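When the insurer says no: an interview with a claims adviser

November 30, 2018

The office of the Briltstead advice service is on the second floor, above a bakery, and it smells of bread until noon. The adviser I came to meet has worked there for nine years. She helps people who were hurt at work and whose claim was refused, or stopped after some months. She asked me to leave out her name, as many of her cases are still open.

I began with the question our readers send most often: what should a person do on the day the refusal letter arrives?

"Read the date first," she said. "People read the reason first and they become angry, and then they put the letter in a drawer. The date tells you how long you have. With the Verkau policy, which many small employers here use, you have 21 days to ask for a review. If you write on day 22, you must explain why, and it becomes a different conversation."

The letter to ask for a review can be very short, she told me. It needs the claim number, the date of the decision and one sentence that says you do not agree. The arguments can follow later.

"I had a man who worked three weeks on his letter. It was a beautiful letter, four pages. It came too late."

Papers worth keeping

Her second advice is about paper. She wants to see the accident report, the sick notes, the payslips from before the injury and every envelope with a postmark. Travel costs to the clinic are often forgotten. One client, a packer at the Osix warehouse, had never claimed his bus tickets. When they added them together, the sum was 108 pounds.

"For him this was a week of food," she said. "He had kept all the tickets in a shoe box, but he thought they were not important."

She also asks clients to keep a small diary. It does not need good style. A line such as "could not lift the kettle" is enough, if it is written on the same day. Reviewers trust these notes more than a long statement written half a year later.

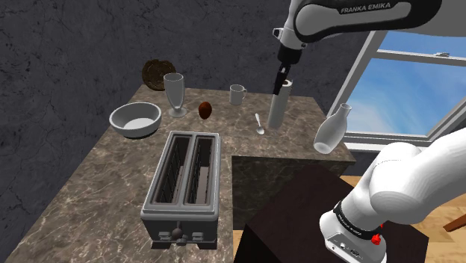 Light duties and the doctor's note

Many disputes begin when the employer offers lighter work. The worker is afraid to accept, and afraid to refuse. I asked her which is the bigger mistake.

"Both can be a mistake, if you do it only by telephone," she answered. "Ask for the offer in writing. What are the tasks, how many hours, what is the wage? Then take this paper to your doctor and let the doctor answer."

At Rondonuwu, a laundry company on the edge of town, the offer now comes on a printed form with a space for the doctor's signature. She would like to see the same form everywhere – it has saved her many afternoons.

And if the lighter work pays less? Some policies cover a part of the difference, she said, but the worker has to ask for it. One of her clients received 900 pounds in December last year, after two letters and one hearing.

I wanted to know if people need a lawyer. She thought for a moment. For the first review, usually not. For a hearing about permanent injury, she sends everybody to one, and she explains the fees before they go.

The telephone had started to ring again in the next room. "Please write that they can come without an appointment in the morning," she said, "and that they should bring the envelope too."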